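Closet and Cabinet Basics, Session 5: Hanging Rods
Handout to go with the Thursday evening class, Jemley room

Hi again! If you missed last week we did shelf pins, and you can catch up from the earlier handout. This one is all rods: where they go, how to measure for them, and what to do when the cabinet you've got wasn't built with hanging in mind. I've typed it up from my own notes so it wanders a bit.

Let's start with height, which people get wrong more than anything else (me included, my first closet had shirts puddling on the floor of it). Don't measure from a chart. Take the longest thing you plan to hang in that compartment, put it on the hanger you'll really use, hold the hook where you think the rod should be and look at the bottom hem. You want it clear of the floor panel with enough room to get your hand under. Mark the wall in pencil at the hook, then do the same on the other side. Measure both marks down from the top panel, and if they don't match, trust the tape and fix the pencil.

You also need space above the rod. A hanger has to lift up and over before it comes off, and if the rod is jammed right under the top panel you'll be fighting it every morning. I leave a good hand's width.

Now depth. Hangers are wider than you think! Put one in the cabinet sideways and close the doors gently. If it touches the back or a door, you've got a shallow cabinet and you have two options: kids' hangers, or a short pull-out rail that runs front to back. We had the Claka one on the bench last month and I still like it, though the screws that come with it are soft, so go slowly with the driver.

Measuring the width: inside wall to inside wall, at the height of the rod. I know it's tempting to measure along the bottom because it's easier on the neck – please don't. Cabinets lean in and out, and a few that came through the Flanholm workshop were 5 millimeters narrower at the top than at the floor. Cut to the narrow number and you'll never get a surprise.

Types of rod, quickly. A fixed rod sits in 2 cups screwed to the side walls and takes the most weight. A tension rod pushes outward against the walls and needs no holes, so it's lovely for renters and light stuff like scarves. An adjustable tube is one piece sliding inside the other, and it's weakest where the thin piece takes over. Keep your heavy coats away from that spot.

If you're working overhead, get a light in there first and move anything breakable off the floor of the cabinet. Watch the door hinges too. They poke in past the side walls at the front and they'll catch your knuckles or your sleeve.

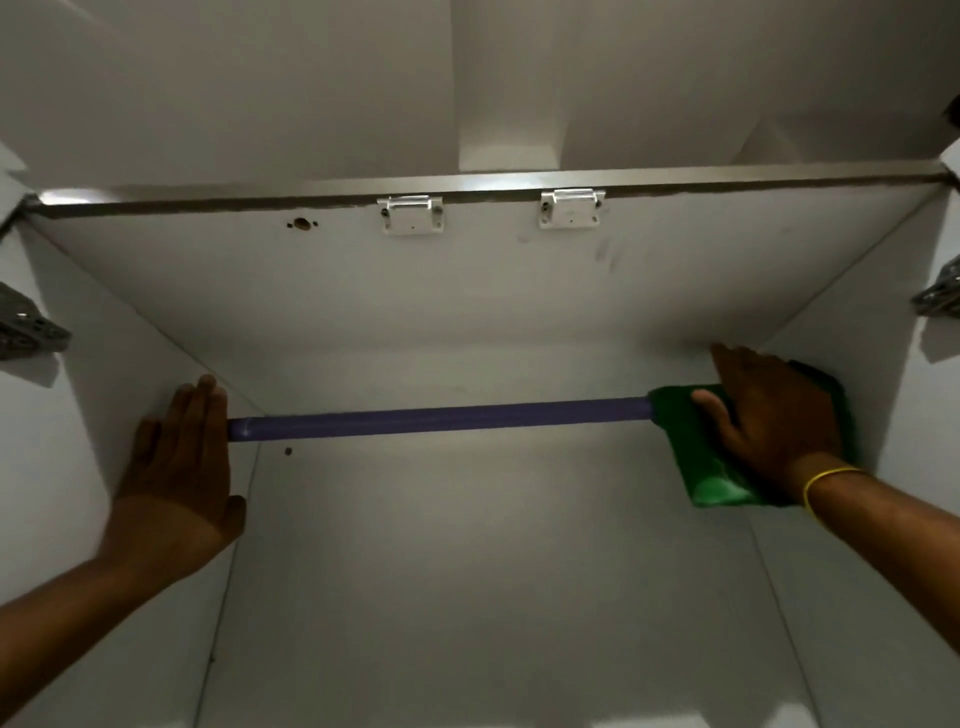 Can I put a rod up in a laminated cabinet without cracking the surface? Drill a small pilot hole first, with a bit of masking tape over the spot, and turn the last few threads by hand.

Old holes are fine to leave if they're out of sight. If one bugs you, press in a little white filler, let it dry overnight and wipe the extra off with a damp cloth. Don't put a new screw right beside an old hole, though – shift the cup up or down until you're in solid board.

For next time: measure one compartment at home, width at rod height plus the drop of your longest garment, and bring the numbers on paper. The Atinga hardware sheet is on the shelf by the door if you want to look at cup sizes before then. Bring a pencil too, we keep running out.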